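June 2023
Bommont workshop, basket bench

Finished going through the storage baskets for the Jurkton shelves. The plan is one basket per shelf bay, with small hand parts in each so they can be carried to the bench and back without tipping. Flandard sent two sorts, solid-sided and wire mesh. I prefer the mesh - you can see what is left without lifting anything out.

The white table is best for checking them, as any rocking shows up straight away on the smooth top. Wiped it down first. Set the mesh one with the light grey base on it and looked along the front lip for gaps between the base panel and the wire.
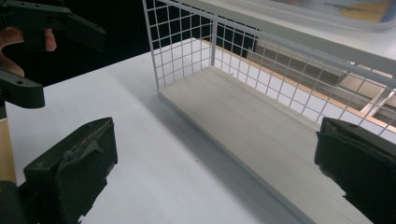 How much should go in one basket? Up to 5 kg, spread over the base, with heavy parts at the ends.

The shelf bays are 200 mm high inside, so anything tall has to go on the top row. Left a 70 mm gap behind the baskets for the cable run, same as we did in January.

Still to do: labels for the short ends, felt pads from the Lý order, and a second look at the solid-sided ones, two of which caught on the shelf edge when pulled out quickly. May file the corners - ask before doing it, they might still go back to Flandard.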